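Quilts, Blankets and Why Stripes Lean
Speaker notes, Trevport Textile Evening

Start as soon as people have sat down. Lights stay up for the first part so they can see the samples.

Opening: ask who slept under something striped last night. Wait for hands! Then ask whose stripes ran straight up and down, whose ran across, and whose ran on the diagonal. Diagonal is always the smallest group and they always look pleased with themselves.

My way into this was a box of blanket pattern cards from the old Bezerra mill in Gavthorpe. There are 1,054 cards in it and I have now been through every one (twice, for the plaids). Most are plain bands at the head and foot. Only 8 are true diagonals, and those are the ones I want to spend tonight on, because they are wonderful and I can't stop looking at them.

Pass round the twill sample. Tell them to tilt it toward the window. In a twill each row of weaving steps over by one thread, so the cloth has a slant built in before anybody picks a color. Jeans are the one everyone knows. Let them look at their own knees.

Then the difference between woven and printed. A woven diagonal has to follow the steps of the cloth. A printed one can go at any angle you like and be as broad as you like, and the printer can slip a thin pale line between two dark colors so they don't fight. Weavers envy that line. I envy that line.

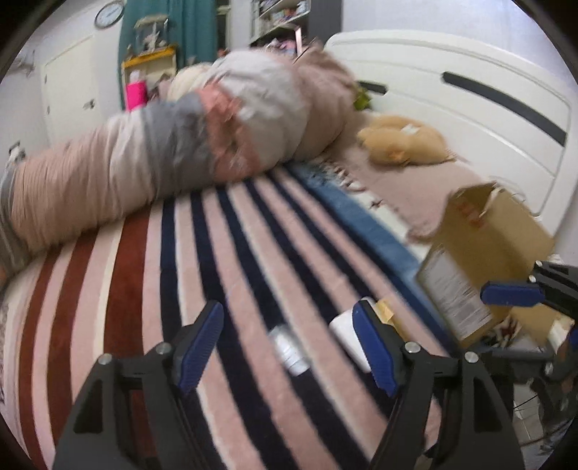

Page last changed: April, 4:15 pm

Pink, navy and a reddish brown, with white between. Say the colors out loud for the people at the back. Pale pink next to navy is a very old trick: the light one jumps forward and the dark one drops away, so a flat blanket starts to look folded. Add a warm brown and the whole thing calms down again. Marijke Verschueren calls this "putting the kettle on," and I have stolen it for every talk since.

Quick story about the Zuteo dye book if time allows (skip if we started late). Almost 3,000 recipes, no index, and the brown I wanted was on the inside of the back cover.

Next, how stripes behave on a bed. Straight stripes show up every crooked corner. Diagonals forgive you. They bend over a knee or a pillow and the bend looks like part of the design. Get two people up to shake out the big sample and drop it on the table, then do it again with the straight one. Big difference!

Thank Busisiwe Mathebula for the loan of both blankets. She wants them back folded, not rolled.

Questions, 10 minutes. Likely ones: will it fade (keep it out of strong sun), can you cut one down (yes, but mark the slant first), where are the cards kept (still with me, come and see them).

Collect the twill sample before the tea comes out.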